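Jarner Handhelds, data card and buyer's notes

Reading time: 3 minutes

Jarner is a pair of hand-held grippers you rent, plus the recordings you make with them, plus a bill. You wear no suit and program no arm. You sit down, hold one gripper in each hand, and do a chore while the kit writes down how you did it. The card covers the small-drawer set, made with the rental pair and sold with it as a starter.

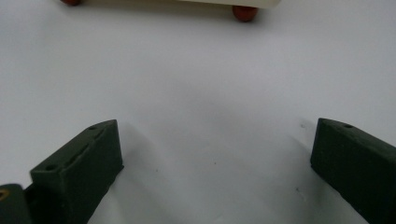
A gripper's own view comes first, then the view from the head. 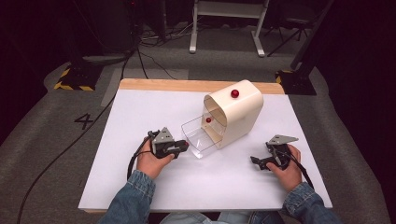 Gilang Jugah, on a first week with the pair: "I expected to be bad at it and I was. By the second morning I could pull a drawer without thinking, and by that afternoon I was reaching for my coffee with the things. My complaint is the cables. Every time I felt clever, a cable reminded me who was in charge."

The cable complaint is fair and goes on the list below.

WHAT YOU GET

- 2 grippers, left and right, each on its own cable
- the small-drawer set: 443 recorded runs
- a viewer that plays the hand views and the head view side by side
- a manual, translated at least once too often

The rental is 3,000 a month before shipping. Jarner calls this the studio rate. There is no other rate, so I suppose we are all studios.

WHAT IS IN THE SET

Each run is one short job with a box, a drawer and a ball. The person opens, closes, takes out or puts back, and then stops. Runs where the ball got away are kept and marked "dropped". I like this. A set with no mistakes in it teaches a robot that the world is polite.

Every run has a plain text label typed by the person who did it. Spelling was left alone. One label says "drawr, again" and I have grown fond of it.

HOW IT HELD UP

We used the pair at our shop in Skakville through most of February, first on drawers and then on things the manual doesn't mention. Good points first. The grip is easy to learn, the hand views are steady enough to use, and the two sides stayed in step with each other on all but 9 of our own runs. Those 9 were off by enough to see, and the viewer played them without a word of warning — you have to catch it yourself.

Less good:

- The cables, see above. Tape them down or plan your evening around them.
- Small shiny things roll. The jaws will hold them, but only if you come in slow and square.
- Your wrists will have opinions after an hour. Ours asked for a break every twenty minutes and got it.
- Support answers fast and says very little. My question about drift came back with a link to the page I was asking about.

COMPARED WITH THE OTHERS

Sembiring rents a similar pair for less money and gives you no head view, so half your footage is a close study of whatever you are already touching. Fine for picking things up. For drawers you want to know where the rest of the table went. Cerkusard sells outright and won't rent, and I don't have that kind of faith in anybody's hinges.

USE AND LIMITS

Use the set to warm up a model on drawers, or to check that your own files load. Please don't use it to claim your robot can tidy a kitchen. It has seen one kind of drawer and a narrow idea of what goes inside.

You may share the runs with the card attached. Changed labels should be marked as changed, except "drawr", which stays.

KNOWN ISSUES

The viewer forgets its window size. The left and right files are named "a" and "b", and the manual gives both answers as to which is which. For our copy, "a" is left.

Related:
Sembiring pair, a short review
Taping cables to carpet and getting them up again
Cerkusard price list, with sighs
How we label dropped runs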